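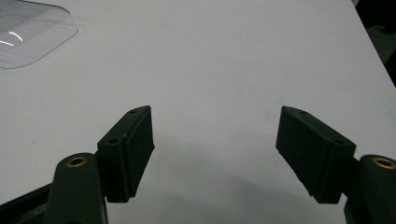 Li-hua Ko has been saving seeds for 43 years, and she still gets excited when a bean rattles in its pod. She grew up on a farm outside Neddale, where her grandmother kept everything in twists of newspaper, and these days she teaches a seed saving class in the back of the Hamero library. She likes to work on a pale, plain tabletop with a clear plastic tray or lid off to one side, and I see the sense in that now, having chased lettuce seed across my own dark kitchen counter (I lost!).

We met in March, when her windowsills were already full, and I had barely sat down before she was telling me about tomatoes. "People think tomatoes are hard," she said. "You squeeze the goo in a jar, you add a little water, you leave it alone for 2 days. It smells terrible. Then you rinse it and the good seeds sink. My grandmother did it in a soup bowl."

Her great love, though, is a climbing bean called Droria, purple on one side and cream on the other. She got her first handful from a neighbor, Mrs. Adomaitis, who had carried the seed through three moves and would only hand it over on one condition.

"She made me promise to give half away every year," Ko said. "Half! I was young and I wanted to keep them all. But then one summer we had hail and I lost the whole row, and I went down the street and got my own beans back from a man I'd given them to. So I stopped complaining."

I asked what a beginner should grow, and she didn't have to think about it. Beans, peas, lettuce. Leave squash for later, she said, unless you enjoy surprises, and she told me about a zucchini that crossed with a pumpkin and gave her 2 wheelbarrows of something she could only feed to the chickens. She laughed so hard telling it that she had to put down her tea.

Last fall her class filled 200 envelopes for the library's swap drawer, all labeled by hand with the plant and the year. "The year matters," she said. "Onion seed gets old fast. Beans will wait for you."

I went home with nine Droria beans in my coat pocket. They go in the ground as soon as the nights warm up, along the fence by the garage.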